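Washing Fuzzy Socks and Fleece Without Ruining the Fluff

I love fuzzy things, and I wear them from October until the daffodils are up! They only stay soft if you wash them gently, and a bathroom sink is plenty big enough.

Turn socks inside out and shake off any crumbs or hair. Run lukewarm water, add a small squirt of mild detergent and swish it around before anything goes in. Skip the fabric softener (it coats the pile and leaves it limp).
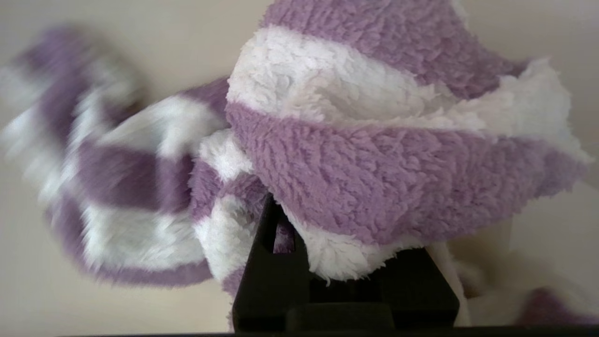

Joana Carrilho wrote in to say she adds a splash of white vinegar to the last rinse, and that her Brendby blanket socks came out fluffier than with detergent alone. I tried it on mine and I'm sold!

Push everything under and let it soak for 7 minutes. Squeeze gently, no rubbing or twisting, then let the water out and rinse until the suds are gone. Two or three rinses usually does it.
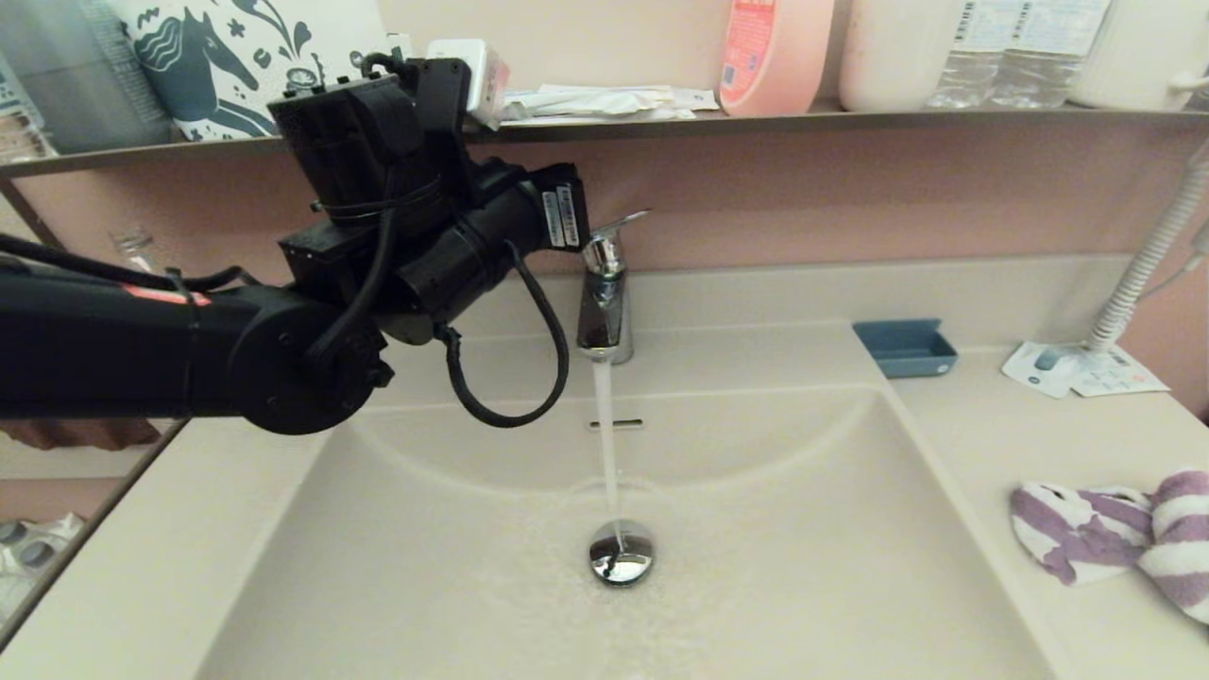 Now roll the whole lot in a dry towel and lean on it with your forearms. Lay it flat on a rack, well away from the radiator, and turn it after 5 hours or so. Once it's fully dry, go over the pile with a soft baby brush in short, light strokes – my favorite part, you can feel it spring back up. Stripes and solids get the same treatment, but wash anything brand new by itself the first time.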